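Avitard 다지형 로봇 핸드 평가용 키트 도입 관련 문의

작성자: Sanaa El Fassi
등록일: 2019년 6월 28일 금요일

당 기관 조리자동화 교육과정에서 Avitard 핸드 키트의 도입을 검토하고 있습니다. 공급사 Jedura의 견적에는 핸드 본체, 손목 어댑터, 시뮬레이션 패키지(주방 과제 49종)가 포함되어 있습니다. 실물 구매에 앞서 시뮬레이션 패키지만으로 식재료 파지 성능을 평가할 수 있는지, 평행형 그리퍼 대비 이점이 있는지 사용 기관의 의견을 요청드립니다.

Celeste Henríquez

저희 연구실은 4월부터 해당 패키지를 사용하고 있습니다. 평가는 대리석 조리대 환경에서 가지를 접시로 옮기는 과제를 중심으로 진행하였으며, 총 200회를 실행하였습니다. 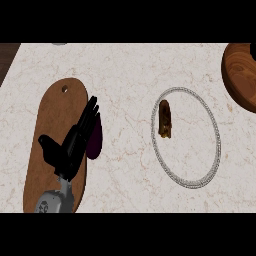 가지와 같이 표면이 매끄럽고 굵기가 일정하지 않은 대상은 엄지의 초기 위치에 따라 결과 차이가 크므로, 기본 설정값을 그대로 사용하지 않으시기를 권합니다. 또한 손가락이 대상물을 가리는 경우가 많아 시점을 하나 더 추가하여 기록하는 편이 판독에 유리합니다. 다만 접촉 마찰 계수는 임의로 지정되는 값이므로, 시뮬레이션 성공률을 실물 성능의 근거로 제출하는 것은 적절하지 않습니다. 과제 구성과 제어 코드의 사전 검증 용도로는 충분하다고 판단됩니다. 평행형 그리퍼와의 비교는 수행하지 않아 답변드리기 어렵습니다.

Emmanuel Mussa

저희는 Suvora 제품을 사용 중입니다. 가격은 더 낮았던 것으로 기억합니다.

Ayodele Ibrahim

견적 검토 시 다음 사항을 확인하시기 바랍니다. 시뮬레이션 사용권은 기관 단위가 아닌 좌석 단위로 부여되며, 저희는 13석으로 계약하였습니다. 손목 어댑터는 로봇 팔 기종별로 규격이 상이하므로 발주서에 기종명을 명기하여야 합니다. 저희의 경우 이를 누락하여 교환에 상당한 기일이 소요되었습니다. 평행형 그리퍼는 단순 이송 작업에서 설정이 간편하나, 국자나 칼 손잡이를 쥐는 과제가 교육과정에 포함된다면 다지형을 검토하실 만합니다. 평가용 사용권의 별도 발급 여부는 Jedura 영업 담당 부서에 서면으로 문의하시면 됩니다.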